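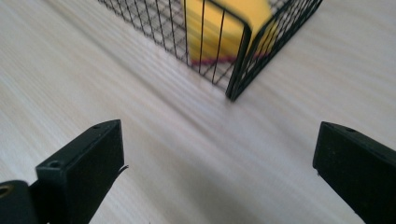

What does Etley do?

Etley writes working rules for people who record handling tasks with hand-held grippers, and checks that the rules are followed.

About us / Standards and practice

Posted in December by Purificación Figueroa

We started at Pidberg, where every operator had a different idea of when a task began and ended. Aurélien Bodin wrote the first rule sheet, and it fit on one page. The current one has 38 rules and is used on all our own tables and by four client teams.

Most of the rules are dull. Clear the table before you start. Keep cables behind the wrist. Check the finger screws at every break. Open the jaws fully before letting go of an object, and don't drop it from a height.

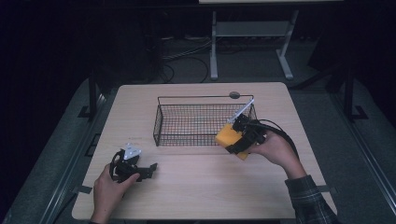 Both grippers stay in hand for the whole task, even if only one has work to do. Operators stop after 27 minutes and swap. If a take breaks a rule, it gets marked and kept, with the rule number next to it. Our log now has some 3,685 marked takes, and we go through it when a rule needs rewording.

New operators spend their first morning reading the sheet and their first afternoon being checked against it. Teams who want a copy can write to Aurélien at the Pidberg office.

Contact | Copyright Etley | Back to top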